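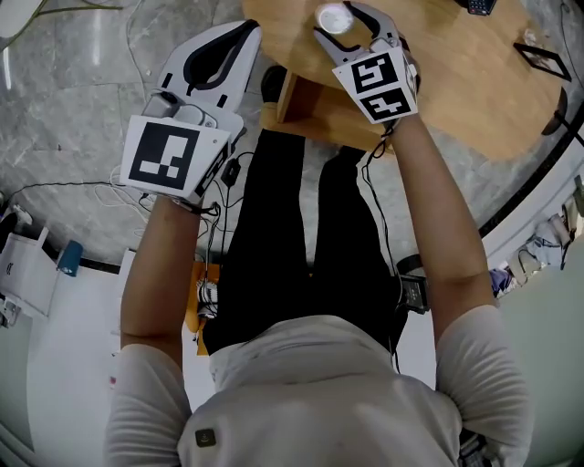

**Figure 3.** Collection with two hand-held grippers at a round wooden table. Each gripper carries fiducial markers on more than one face; the right-hand fingers are closed around a small white object.

### 4.2 Rules for marker placement and cable routing

The Mallinico protocol sets out what must be checked before an operator starts recording. The rules in this section apply to the paired hand-held grippers only; the fixed arms are covered in Section 4.4.

Marker cards shall be mounted on at least two faces of each gripper, so that one card stays readable when the wrist turns (Figure 3). Cards with bent corners or glossy tape over the pattern are replaced. In the May trials at Oshima, 24 of 296 sessions were rejected for lost tracking, and most of these had a damaged front card.

Cables shall leave the base of the gripper and run towards the operator's lap, clear of the fingers. A cable may cross the floor only outside the path of the feet. Katayama proposed a stricter rule, with all floor cables taped down, but we left this as advice for home settings.

Household items may stay on the table if they lie outside the reach of the task. Clearing the whole surface gave tidier recordings but a narrower range of backgrounds. The final set holds 2,915 episodes, of which 800 were checked by hand against the rules above. Disagreements between checkers were settled by Nakajima.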